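Disthorpe Wiring Diagrams: Frequently Asked Questions

What do I get when I order a diagram?
You get one file with the full engine and body wiring for the model year you picked. Most files run to 40 pages. The first 2 pages are the index and the color code chart.

Do you cover my car?
The library has 317 diagrams right now, mostly compact cars and light trucks. Type the year and model in the search box. If nothing comes up, we don't have it yet.

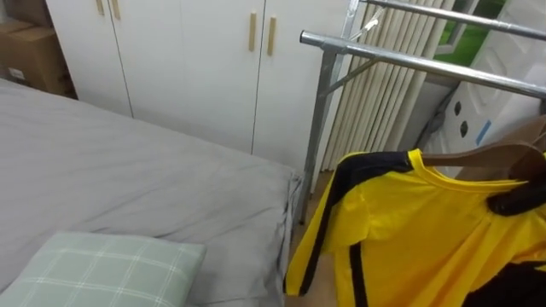 Can I print a diagram at home?
Yes. Letter size works for single circuits, but the main harness sheet is much easier to read when it is tiled over several pages and taped together. Lay the pages out on something wide and flat before you tape them. A bed with the duvet smoothed out, like the grey one in the photo, has enough room, though you'll want a hard surface for the taping itself. Set your printer to 200 dpi or higher or the wire numbers will blur.

What do the letters next to each wire mean?
The first letters are the main color and the letters after the slash are the stripe. BK/Y is black with a yellow stripe. Some Zarnis trucks use their own codes, and those are listed on the index page.

My connector doesn't match the drawing. What now?
Check the build month on the door plate. Cillamari changed the starter relay connector partway through a model year, so there are two versions of that sheet. Cars built before February use version A.
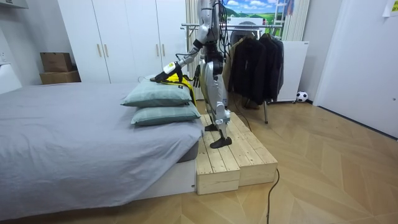
If neither version matches, send us a clear photo of the connector face and the part number on the housing. We will look for the right sheet and add it to your account at no charge.

Can I get a refund?
Yes, if the file hasn't been downloaded. After that we can only swap it for another diagram.

Do you sell the harness itself?
No. We only sell the drawings. For Lò models, try the dealer parts counter first and bring the harness number from page 2.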